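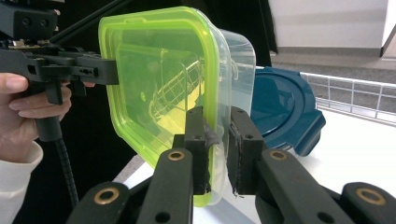
Figura 3. Recipiente de plástico transparente con tapa verde lima, del tipo que nuestros informantes llaman «táper de ida y vuelta».

4.2. El recipiente que vuelve

Entre las muchas cosas que aprendimos en las cocinas de Gadville, quizá la que más nos acompañó durante la redacción de estas páginas fue la importancia que las familias conceden a la devolución de los envases. Habíamos llegado con un cuestionario pensado para hablar de sobras: cuánto se guarda, cuántos días se conserva, qué se tira al final. Y, sin embargo, en cuanto nos sentábamos a la mesa, la conversación se iba, con una naturalidad que al principio nos desconcertaba un poco, hacia la tapa que la cuñada no había traído o el cuenco que llevaba meses en casa de un vecino.

De los 45 hogares visitados, en 10 se nos habló de algún conflicto, casi siempre leve, relacionado con un recipiente prestado. Trinidad Jara, que tuvo la amabilidad de recibirnos dos veces, lo explicaba así: «Si me lo devuelven vacío, bueno, me lo devuelven. Pero mi madre no devolvía nunca nada vacío, aunque fuera con cuatro limones». La costumbre de llenar el envase antes de devolverlo, descrita ya por Navarrete en sus notas de campo sobre el barrio de Karam, sigue viva entre las personas mayores y aparece de manera más irregular entre sus hijos, que suelen conocerla y hasta la cuentan con cariño, pero la practican sobre todo en las fiestas.

El material importa, y bastante más de lo que habíamos previsto. En los 152 episodios de préstamo que recogimos en los diarios domésticos, el plástico es con mucho el material que más sale de casa; el vidrio se queda, o sale solamente hacia personas de mucha confianza. Varias informantes distinguen con toda claridad entre el envase «de casa» y el envase «de dar», y esa distinción ordena también los estantes: lo que se presta se guarda a mano, muchas veces sin su tapa, y lo que no se presta queda arriba o detrás. Un señor de Honari nos enseñó con cierto orgullo un armario dedicado por entero a tarrinas de helado lavadas, que para él no contaban como recipientes y que, por tanto, podían irse sin que hubiera que apuntarlo en ninguna parte. El recipiente cuadrado de color verde lima y el redondo de vidrio con tapa azul marino que aparecen juntos en la figura 4 ilustran bien los dos extremos de esta escala.

Conviene añadir aquí una palabra sobre las tapas, que merecerían por sí solas un artículo. La tapa se pierde antes que el recipiente, se presta por error, se queda huérfana en el cajón y casi nunca se tira – «por si aparece el de abajo», nos dijeron en más de una cocina. Barbara Szewczyk ha propuesto entender estos objetos desparejados como una forma de deuda en espera, y nuestros datos nos inclinan a darle la razón, al menos en las casas donde conviven varias generaciones y donde siempre hay alguien que recuerda de quién era cada cosa. 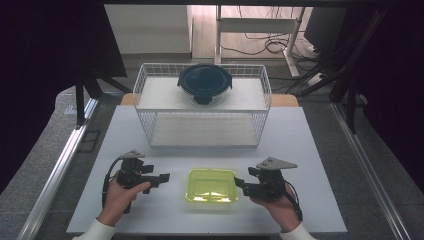 Figura 4. Recipiente de plástico verde lima, abierto, y recipiente de vidrio con tapa azul marino sobre una rejilla blanca de dos niveles.

4.3. Prestar y acordarse

La memoria de los préstamos rara vez se escribe. Solo en una vivienda de Retska encontramos una lista en la puerta de la nevera, empezada en noviembre y abandonada, según su autora, antes de Navidad. Lo habitual es que una persona de la casa lleve la cuenta de cabeza y que las demás acudan a ella cuando hace falta, una tarea discreta que los diarios apenas recogen y que solo fuimos comprendiendo en las entrevistas.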